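# Skultomlow by the north ridge – talk notes

Say hello, check the back row can hear me. Twenty minutes, then questions.
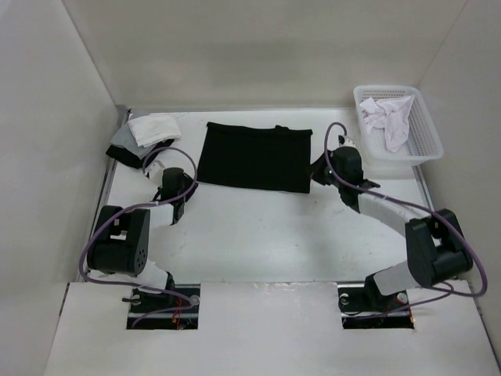

## Getting there

- Start with the road. Most people drive straight past the turning at Fiseslow, and I did too, twice.
- The track is fine for an ordinary car until the second gate. After that I'd walk it, unless you're fond of paying for exhausts!
- Park on the left and leave room for the farm trailer.

## The route

- Up through the bracken to the Yuen saddle – 90 minutes at my pace, and I stop a lot (biscuits, mainly).
- The old guide puts the path on the wrong side of the stream. Tsung-han Hung spotted this before I did, so thank him if he's in.
- Ridge proper begins at the cairn. Easy scrambling, one awkward step where I always end up on my bottom.
- Mention the false summit. Pause for groans.

## Coming down

- Don't go back the same way if it's wet. Take the Drillurar side, it's longer but grassy.
- The stile near the bottom was broken in March and I haven't been back to look.
- Bus 44 stops by the chapel if you've left the car at home. You have to wave at it.

## If there's time

- The night I camped on the saddle and lost a tent peg and a boot.
- Ask who's been up in snow, I'd love to hear how the step goes in crampons.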